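Moving Averages and the Pound: What I Learned from a Term of Paper Trading
Project report by Perla Arriaga
August 29, 2020

When I first told my family that I wanted to spend my project on exchange rates, my uncle asked whether I was planning to get rich, and I had to tell him that no real money would be involved at any point. What I wanted to find out was a good deal smaller than that. I had read in several beginners' guides that you can follow a currency pair by comparing a short moving average with a long one, buying when the short line crosses above the long one and selling when it crosses back below, and I wondered whether a rule that simple would do any better than buying once and sitting still.

I chose the pound against the US dollar, mainly as it is the pair I hear mentioned at home when anyone is booking a holiday. I collected 600 daily closing prices and put them in a spreadsheet which I named Tulik (after a cat, I'm afraid, and the name stuck). The first 203 rows were set aside for practice, so that I could make all my silly mistakes there before touching the rest.

The rule itself went into a second sheet called Rotura. Every time the lines crossed, the sheet recorded a pretend trade at the next day's close, took off a small cost for the spread, and carried the balance forward. My first version used the same day's close, and the results were lovely! My tutor very kindly pointed out that I was trading on a price I could not have known yet, so all of that had to be done again.

Once it was put right, the picture was much more modest. The rule did well in long, steady moves and badly when the pound drifted up and down in a narrow band, where it kept buying near the top and selling near the bottom. After costs it finished a little behind simply holding the pound. I also tried a slower pair of averages, which traded less often and lost less to the spread, but it was late to every turn.
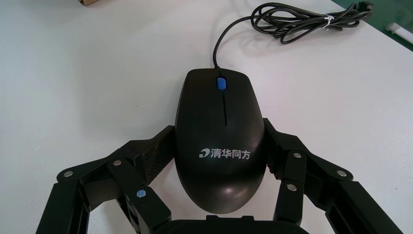 Checking the trades by hand took far longer than I had planned for. There were 159 of them, and for each one I went back to the chart, found the crossing and made sure that the sheet had the right day and the right direction. It was all scroll, click, scroll, click, with a plain black corded mouse, the sort with a bright blue wheel between the two buttons, and I did get rather fond of that wheel by the end. I found 5 wrong entries, all of them next to bank holidays where a row was missing, and correcting them moved the final balance only slightly.

If I carry on in September I would like to try the same rule on a pair that trends more, and to add interest, which I left out entirely and which matters if you hold a currency for months. I should also like to learn how to test whether a difference between two results is larger than luck would give, as at present I can only say that one line ended lower than the other.

My thanks to my tutor for the patience, and to my uncle, who still asks me every Sunday where the pound is going.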